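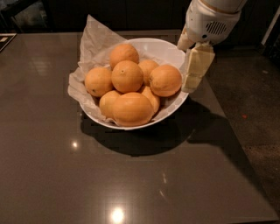
Saluvgate is hiring one part-time produce handling assistant for the fruit room at its Dunbar site. The work covers receiving, sorting, grading and laying out whole fruit for display bowls and tasting tables. Most of it is citrus. The standard table setting is a white bowl lined with crumpled parchment and filled with oranges until the fruit rises above the rim, and the assistant will set and reset these bowls throughout a shift. Small dark spots on the peel are accepted in a display bowl. Soft areas, broken skin and mold are not, and fruit showing any of them goes to the reject crate and is entered on the count sheet.

Position: Produce Handling Assistant, Fruit Room
Reports to: Leandro Henríquez, room lead
Hours: 31 per week, including every Saturday
Start: May
Contract: fixed term, renewable

Duties

Unload deliveries and check them against the Likura order sheet. A normal delivery is 300 pieces of mixed citrus.

Sort by size and skin condition using the printed grade card. Slightly long or uneven fruit stays in grade if the peel is sound.

Line and fill bowls. Parchment is changed at every refill. Fruit is placed by hand, stem scars facing any direction, and must not roll when the table is bumped.

Wipe down tabletops between settings. The dark glossy tops show fingerprints and peel oil, so use the lint-free cloths and the unscented cleaner only.

Rotate stock in the cold store and record the temperature at the start and end of each shift.

Wash bowls by hand and dry them fully before stacking. Chipped bowls are taken out of use.

Output

A trained assistant grades about 190 pieces per hour. New staff are not held to this rate during the first four weeks. Error rate on graded fruit is checked by the room lead twice a week from a random crate.

Requirements

Able to lift 30 pounds and stand for most of a shift.

No allergy to citrus peel or citrus oil. Gloves are supplied but do not remove all contact.

Able to read a grade card and fill in a count sheet legibly.

Normal or corrected color vision.

Food handler card, or willingness to get one before the start date. Saluvgate pays the fee.

Previous work in a packing house, grocery produce section or catering kitchen is useful but not required.

Not included

Juicing, cutting and peeling are done by the Tandonen kitchen team in a separate room. This position handles whole fruit only.

How to apply

Send a one-page resume and a short note, no more than 200 words, stating any produce or kitchen work you have done and the earliest date you can start. Mark it "Fruit Room" and address it to Leandro Henríquez at the Dunbar site office. Applications can also be left at the front desk. Shortlisted applicants will be asked to attend a paid two-hour trial shift, which consists of grading one crate and setting three bowls. Bring closed shoes. Aprons and hairnets are provided.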